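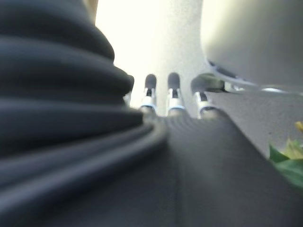 Ekorden: The Long Version
Two-disc Blu-ray set from Tomgate Home Video
Directed by Zdzisław Piątek

If you have ever sat up past midnight arguing with a friend over what happened to the surveyor in Ekorden, you are the person we had in mind when we put this set together, and we're very glad you found your way to it. For years the only way to see the film was a worn-out TV recording with the last reel faded to a sort of pink soup. We watched it that way too, more times than we should admit, and we loved it even then!

The story, for anyone coming to it fresh: a surveyor arrives in the river town of Grustham to measure a piece of land for a dam, and within a week the town council says he never came. His sister goes looking for him. Piątek based the script on a real dispute in his grandmother's village, then changed so much of it (the names, the river, who was lying) that people from the village have been disagreeing with him ever since. He doesn't mind. He says on the commentary that he made a film about how a rumor feels from the inside, and that he left the history to people with more patience.

You get the full television cut and the shorter theater cut, each newly restored from the camera negative. The television cut is the slow one, with all the town hall hearings left in, and it's the one we'd start with if you have a free weekend and a comfortable chair. The theater cut drops the hearings nearly completely and plays much more like a thriller. They end differently, so please don't read the back of the booklet first.

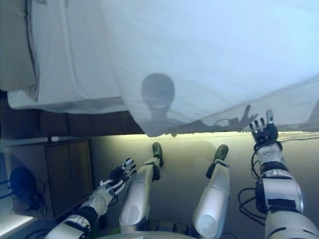
Khang Võ wrote to tell us that he had always found the hearings a chore until he saw them in the restored version, where you can finally make out the faces in the back rows and notice who keeps leaving the room. He went straight back to the first hearing and watched it again.

The sound took us longer than the picture. The old recordings had a hum under every indoor conversation, and Tsung-han Su, who did the audio work, spent most of a June taking it out a little at a time without losing the rain. There is a great deal of rain in this film, and we are happy to say all of it is still there.

On the discs

Disc one has the television cut, with optional commentary by Piątek and editor Roman Bielecka. They disagree cheerfully through most of it, and there's a stretch in the third hearing where they forget the film is running.

Disc two has the theater cut, the original trailer, a reel of five deleted scenes, and a long talk with Damian Kozłowski on the newspaper stories behind the script and how far the film wanders from them. 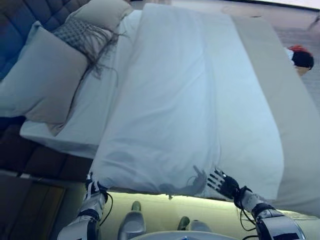
White duvet spread lengthwise across the bed.

Details

Total running time: 321 minutes
Format: Blu-ray, 2 discs
Audio: original mono
Subtitles: English, optional on both cuts and the commentary
Booklet: essay by Damian Kozłowski, plus a map of Grustham as drawn for the production
Case: clear, with a reversible sleeve (the old poster is on the inside)

Discs are packed in a padded mailer. If yours arrives with a cracked case, write to us and we'll send a new case by itself, so you can hang on to the discs and keep watching in the meantime.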